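Gresow Skirmish Starter Set, second printing

The box promises a full evening's game for two. Ours was over before the pizza came — and we read the rules twice.
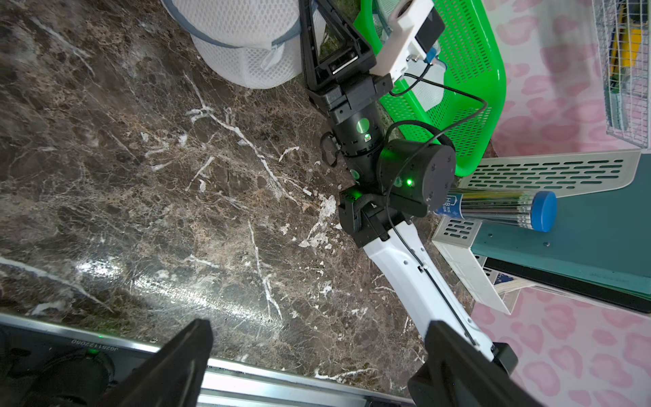

Rules

Seven pages, mostly diagrams. Morale is one die roll, and cavalry ignore it for some reason. The 1000 point list is fine. At 2000 points the archers win, every time we tried it.

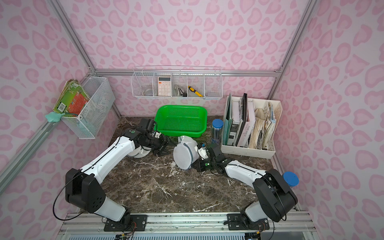

I kept hoping the Vernness expansion would fix that. It adds boats.

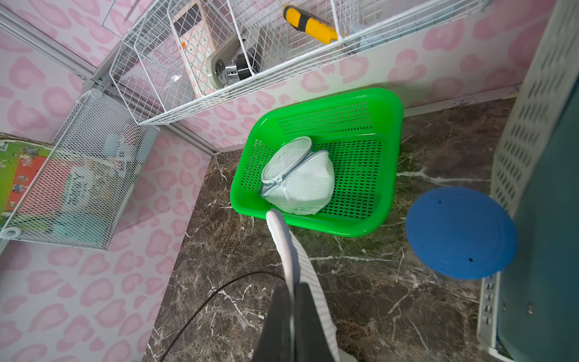
Worth the money?

Not at full price. Zatthorpe's older set has uglier figures and better rules, and I'd still pick it.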